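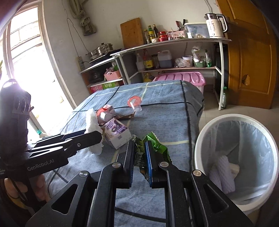
Bed by the window, with a torn wrapper and a carton on the sheet, bin to the right

To: Penrose residents list
Date: 2 December 2024
Subject: Re: What goes in which bag

Someone wrote earlier:
> I'm in one of the studios at Litudside, where the bed and the kitchen
> shelves share a room, so everything gets eaten on the bed. Can the
> drink cartons go in with the paper? And what about used tissues
> and those foam nets that come round fruit?

Cartons don't go with the paper. They have a lining, so they go in the mixed recycling bag. Take the straw out first and empty the last of the juice down the sink - it leaks through the bag otherwise and the stairs at Flornau were sticky for most of May.

Snack wrappers are general rubbish, torn or whole. The green one in the picture has a silver side, and that sort is never taken. Used tissues and paper towel are general rubbish too. Foam fruit nets the same, so the tissue and the net in the bin with the blue liner are fine where they are.

Loose bottle caps are too small for the sorting line. Screw them back on the bottle if you still have it.

If you clear up on a bed, do the wrappers first and the cartons last, then shake the sheet out. A small bin on the floor beside it saves walking across the room. The 15 litre liners from the Plakitz shop fit most round bins and cost less than the ones downstairs.

Bags go out by 9 in the morning. The code for the bin store is still 3723.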